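Coatings bench, July, started 7:40 am

Panel set 4 out of the humidity cabinet this morning. Edow two-part on the fiber cement, Edow on steel, the Hedlund water-based on both. Controls are the bare ones with the notched corner.

Steel first. Edow fine, gloss a bit down on the bottom third where the rack drips. Hedlund has blistering along one edge, tiny ones, you need the loupe. Corey thinks the edge was never sealed properly and I agree, the brush missed it. So not counting that as a coating fail yet. Redo with dipped edges.

Fiber cement: both ok to look at. Tape pull done, cross cut, six cuts each way. Edow lost nothing. Hedlund lost a flake at two of the crossings. Tape was from the old roll, repeat with the new roll before anyone writes this up.

Wash cycles. The scrub rig stopped at 4000 again, same as last time, then wouldn't restart until I pulled the plug. Counter reads 4000 but I wasn't in the room so don't trust it past that. Brush block worn lopsided, swapped it. Marit has the spare blocks in her drawer, not the parts cupboard, please can we move them. Alkaline cleaner at 2 percent, made up fresh. Old jug was unlabelled, dumped it.

Film after scrubbing: Edow still covers, slight polish in the track. Hedlund is through to primer at the left end where the block turns round. Could be the block. Everything could be the block.

Gillton job. They want the packing hall walls and ceiling done over a long weekend and want to know if they can go back to washing down on the first morning. Told them no on the phone, 20 hours is touch dry for the Edow, it isn't wash down. Data sheet says full cure is days and depends on temp, and their hall is kept cold. Need a cold cure panel before I put anything in writing. Marit to put two in the fridge room tonight, one thin coat one normal. Write the START TIME on the back in pencil, marker bleeds through.

Also they have mold coming back above the chiller door. Asked what they did last time: painted over it. So cleaning and drying comes first, whatever paint they end up with. Biocidal wash, rinse, let it dry, meter reading, then primer. Corey will go up with the moisture meter. Want readings from the ceiling joint too not just at chest height.

Agar plates: the Dudurero sample (the elastic one, for the hairline cracks) no growth on the face, some on the cut edge at the back. Back isn't coated so that means very little. Plates stay in another week, do not open them to look, Corey.

Elastic again, bend over the mandrel at fridge temp. One panel cracked, one didn't. Same can, same day. Thickness gauge says the cracked one is nearly double. I'd brushed it, the other was drawn down with the bar. Bar only from now on for the bend panels.

To do
- new tape roll, redo both fiber cement pulls
- seal edges, repeat Hedlund steel
- scrub rig: find out why 4000. Timer? motor getting hot?
- cold cure panels in
- email Gillton once theres something to tell them
- order nitrile gloves, medium, we only have XL

2:15 pm. Rig ran fine on the bench with no load. Of course. Put it back, panel 4B, checking it every half hour until I go. Lid on the Edow hardener was left loose so has skinned, opened a new one and wrote the batch in the can book.
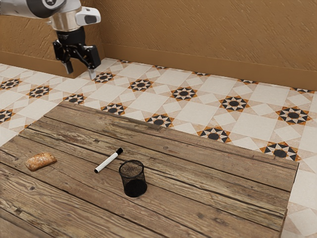

Simulated room, arm with open gripper, ocher walls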